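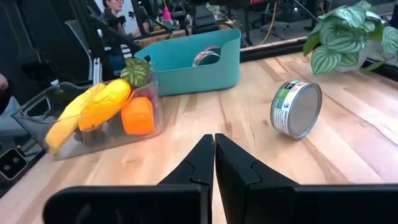

Figure 3. Tabletop view past the gripper fingers, with a can on its side and a clear plastic bin.

4.2 Where the balls come down

We now turn to the part of the study we enjoyed most: home run balls that reach the seats, and what people do in the few seconds before they land. The Sindcombe park is a great place to ask this. Its left field seats sit low and close to the wall, the rows are short, and one fixed camera at Granora field level covers the whole section. Over the November exhibition series and the season before it, 144 balls landed in those seats, and every one of them is in our set.

For each ball we marked the row and seat where it first touched a person, a seat or the floor, and then the row and seat where it was finally picked up. The gap between the two turned out to be much larger than we had guessed! Only 21 balls were caught cleanly on the fly. The rest bounced, and a bouncing ball in a steep section likes to travel downhill, often past the very people who had run up the aisle to meet it. Fans who stayed near their own seats did surprisingly well.

The front row deserves a paragraph of its own. Fans there have a rail at waist height, no one blocking their view, and a strong urge to lean. They also have the hardest job, as a ball that just clears the wall arrives on a flat path and leaves very little time to set the hands. We had expected gloves to matter a great deal in this row. They helped, but a fan who was already standing when the bat met the ball had a better chance than a seated fan with a glove. Hats did poorly as catching tools in every row – a lovely tradition all the same.

We sorted reactions using the Andberg scale, which runs from 1 (no movement) to 5 (full run or dive). Two coders worked separately and settled any differences by watching the clip again at slow speed. Most of the disagreements came from fans holding food or drinks, where it was hard to tell a protective turn from the start of a reach. We kept these clips in, and they are marked in the data table.

Finally, we compared our landing spots with those given by the Amoah model, which uses launch angle, exit speed and wind at the flagpole. The match was very good in still air. On windy nights the model placed balls too deep, with misses of up to 20 feet toward the upper rows. We think the tall scoreboard shelters the left field corner, and a second wind gauge on the foul pole would be a cheap and really exciting way to find out. Section 4.3 repeats the comparison for right field, where the seats are higher and the wall is set farther back.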